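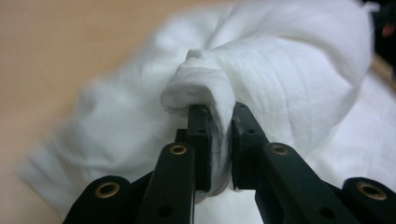 September, dye bench, 4:15 pm

Second go at the walnut bath. I put 660 g of hulls in the Cifuentes pot with the rainwater (not the tap stuff, Úna Tierney was right about the iron!) and held it at 50 degrees till smoko. Colour's a lovely warm grey-brown on the wool skeins, a bit mean on the cotton.

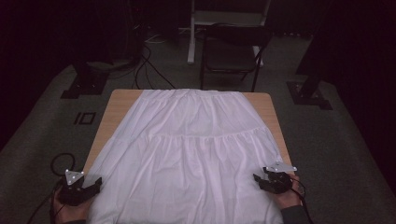 Alum's getting low, 138 g left in the Wirnstead tin, so whoever's ordering, please grab the 1000 g bag this time. Still want to try a soy milk soak on the cotton before I give up on it. Pot's staying on the back burner overnight, lid on.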